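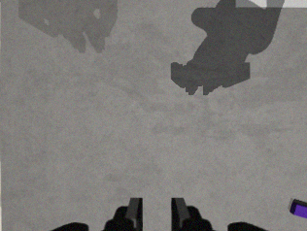 Does a plain concrete floor in an unheated workshop need sealing before shelving goes on it? Ours did, and a penetrating sealer was enough; we skipped the epoxy coating and have not missed it.

That is the short version for those who only want the short version. The longer one follows, with the original message quoted underneath my first few remarks so the thread makes sense to people who joined recently.

January 29, 2024

On the workshop floors list, a member in Nurka wrote:

> We have taken over the back half of the old Grekmont dairy building and want
> to put steel shelving along two walls. The floor is bare concrete, troweled
> smooth, and it dusts. Sweep it and there is just as much dust an hour later.
> The cardboard boxes we left down over the fall had soft bottoms when we
> picked them up.
>
> Questions:
> - Do we have to seal before the shelving goes in, or can we work around it?
> - Epoxy or something that soaks in?
> - Has anyone used Skanik on an old slab?
> - The building is unheated. Do we have to wait for June?

I'll go through these in order.

Sealing first or working around it. Do it first. We did one room around the shelving and the strip under each unit still dusts, and whatever comes loose there gets dragged out every time somebody sweeps. If the shelving is already up, take it down to the uprights at least.

Epoxy or penetrating. Your boxes with the soft bottoms are the thing I would look at before buying anything. It sounds like moisture coming up through the slab, and an old dairy may well have no membrane under it. Tape a square of clear plastic to the floor on all four sides and leave it for 72 hours. Do this in at least two places, one near an outside wall. If the underside is beaded with water or the concrete has gone dark, a film coating is likely to lift on you. A penetrating sealer lets the slab breathe, though it won't stop damp from rising, so keep cardboard up on a shelf or a pallet either way.

Skanik. We have used it on two floors. It is thin, it goes on with a pump sprayer, and it smells less than I expected. The coverage printed on the can was close for the newer slab and far too generous for the old one. Our main room is 641 square feet and took almost twice what we had bought, so one of us drove back to Rey for more while the first half dried. Buy extra and keep the receipt. The store in Rey took back an unopened can with no argument.

It does not change the look of the floor much. Ours is still gray and still shows every old stain. If you want an even color you will be disappointed.

Waiting for June. The can says the slab itself should be above 50 degrees, and in January yours won't be. We put ours down in a warm spell in the fall and it was fine. If you have to have shelving before then, I would set up one wall on temporary blocks and leave the rest. Running a propane heater in there puts a lot of water into the air and onto the slab, so I would not go that way.

A few things you did not ask about:

Dairy floors were washed down with all kinds of things, and milk fat soaks in. Pour a little water on several spots. Where it beads up, sealer won't get in either. We used a degreaser and a stiff brush, then rinsed, then did it again. Two of our patches never came clean and we left them alone.

Check the slope. A dairy floor was built to drain, and shelving set straight on it will lean toward the gutter. Ours dropped more than an inch across the width of one bay. Use steel shims, and anchor the tall units to the wall.

If you plan to drill anchors into the slab, drill before sealing and vacuum the holes. We did it the other way around and spent an evening cleaning gray dust off a finished floor.

Cost, in case it helps with your planning: sealer, degreaser, two brushes and the sprayer came to less than half the cheapest epoxy kit we priced for the same room. We had the floor empty for 21 days in all, most of it waiting for the slab to dry after rinsing. The work was maybe three afternoons.

I still have the sprayer and can leave it at the Nurka tool library if you want to borrow it. The seal on the pump handle drips, so bring gloves.

I'd be interested to hear what the plastic test shows, especially near the outside wall.

--
To unsubscribe, send a blank message with "leave" in the subject line.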